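Opinion > Workplace > Breaks and shared spaces

Measure the walk, then argue about the coffee

Most disputes about office coffee are disputes about distance. When the Estness building was refitted, the design team spent four weeks choosing a machine and one afternoon choosing where it would go. It went at the far end of the second floor, next to the lifts, and it serves three departments badly.

I have argued for some years that a drinks point should be treated as a piece of plant. It has a load and a peak, and at 10.30 most weekdays it has a queue. Nghĩa Bùi, who planned the Trirkham depot, put 2 small points on each floor where the drawings showed one large one. The extra plumbing cost £900. The floor space was the same. Staff stopped taking their breaks in shifts, and the cleaners no longer had to mop a trail of drips along the main corridor. 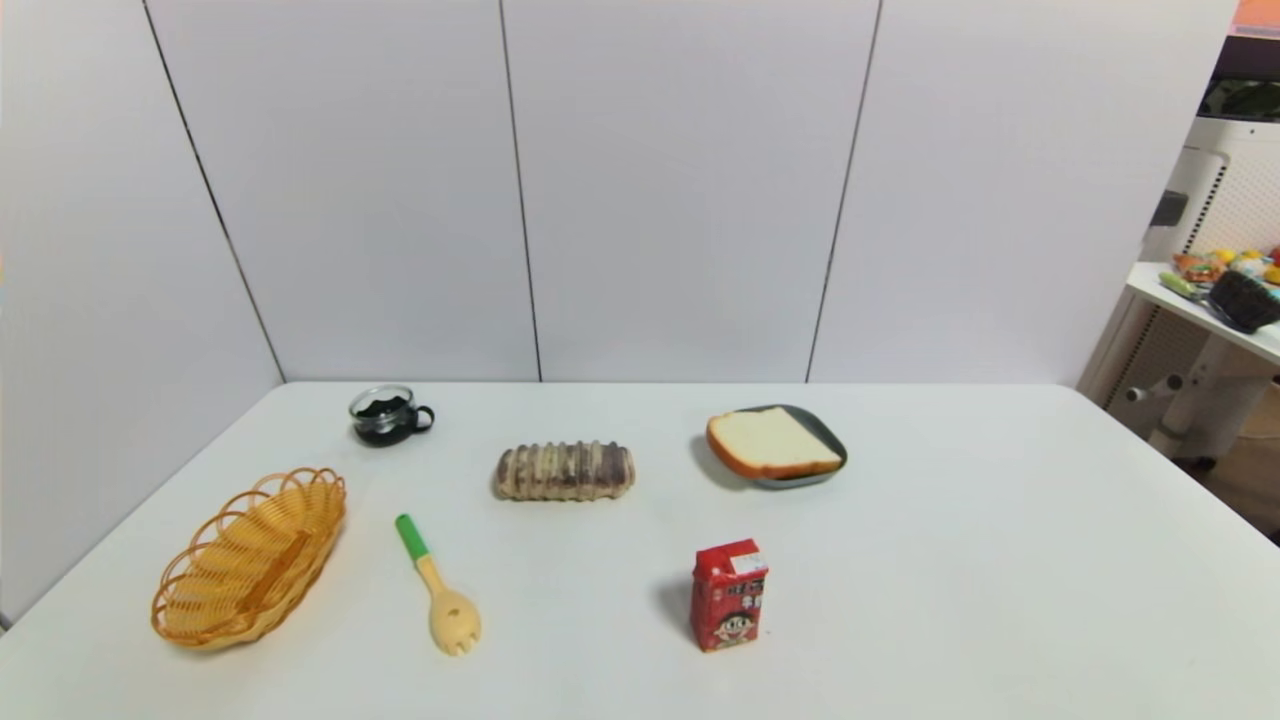 A short glass cup at the back left of a white table.

The usual objection is that a single large point makes people meet. Trinh Hà made this case well in her February talk, and I accept that people who queue together will sometimes speak. I do not accept that the queue should be designed in for that purpose. A person waiting behind six others is mostly looking at the clock. If a firm wants its departments to talk, it can put them on the same corridor, or give them a table with chairs and leave them alone at it.

Cups are a smaller matter but follow the same rule. Sturnonis bought 2,000 paper cups a month until it fitted a shelf and a sink within reach of the machine. Before that, washing a cup meant a walk to another room, and few people made it. A notice asking staff to bring their own had been on the wall the whole time.

My proposal is dull. Before any money is spent on a machine, pace out the route from the furthest desk and back, with a full cup, at the busiest time of the morning. Write the figure on the drawing. If the route crosses a fire door, move the point.

Last updated: Tuesday, 16.20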